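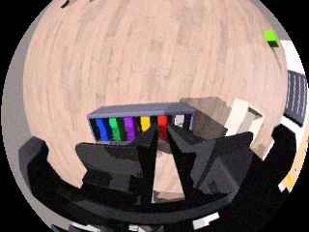 According to Gunnlaugsson, floor wear in reading rooms is set less by the number of visitors than by where they turn. That view, given in reply to our first draft, led us to revise the sampling plan set out below.

Figure 3. Narrow boards laid lengthwise, with a low rack standing on them (rendered view).

4.2 Site selection and measurement

Four branch libraries were included: Galline, Grerkon, Oddsson and Hillberg. All have narrow-board floors finished with the same clear oil, last applied in June. Boards run lengthwise in each room, and end joints are staggered, as in the layout type of Figure 3. Hillberg was refinished by a different contractor, and its readings are reported separately.

Gloss was read at 83 points per room with a handheld meter held parallel to the grain. Each point was read three times and the median kept. Points within 12 cm of a wall were dropped, as the meter could not be seated flat there. Door counters logged over 2,000 entries per site during the study period. Final readings were taken on 16th September.

The original plan placed points on an even grid. In the revised plan, 15 of the points in each room were moved to turning zones — aisle ends, the front of the returns desk, and the inside corner of the main door. The remaining points kept their grid positions, so the two sets can be compared within a room.

4.3 Treatment of joints

End joints gave lower readings than the middle of a board, even in areas with little traffic. We put this down to oil pooling at the joint and drying dull, but did not test it. Points falling on a joint were shifted to the center of the nearest board. At Grerkon two such points landed under fixed shelving and were lost.

Natural color differences between boards also affected the meter. A baseline reading was therefore subtracted for each board — not for the room as a whole — before the wear index was computed. Missing baselines at Oddsson were filled with the mean of the two adjoining boards.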